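»Eine Brücke ist kein Denkmal, nur weil sie alt ist«

Eckhard Thiele hat 14 Jahre lang Bauwerke geprüft, und von Bürgerbegehren hält er wenig. 254 Unterschriften liegen inzwischen im Rathaus von Imstead, alle für den Erhalt der alten Fachwerkbrücke. »Unterschreiben kostet nichts«, sagt Thiele. »Fragen Sie die Leute mal, wann sie zuletzt drübergegangen sind.«

Das Büro Frerichs hat im Juli ein Gutachten vorgelegt, das eine Sanierung in drei Abschnitten vorschlägt. Thiele hat es gelesen, zweimal. Die Kosten für den Korrosionsschutz fehlen ihm darin. »Da steht ›nach Aufwand‹. Das kann alles heißen.«

Ob er also abreißen würde? Er zögert. »Ich würde erst einmal rechnen – und zwar jemanden rechnen lassen, der nachher nicht den Auftrag bekommt.« Sechs Monate gibt er dafür. Dass der Gemeinderat so lange wartet, glaubt er nicht. »Die wollen ein Band durchschneiden. Welches, ist denen egal.«

Gespräch: Timo Nolte

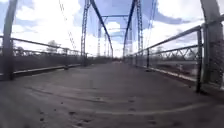
Fahrbahn und Geländer einer alten Fachwerkbrücke.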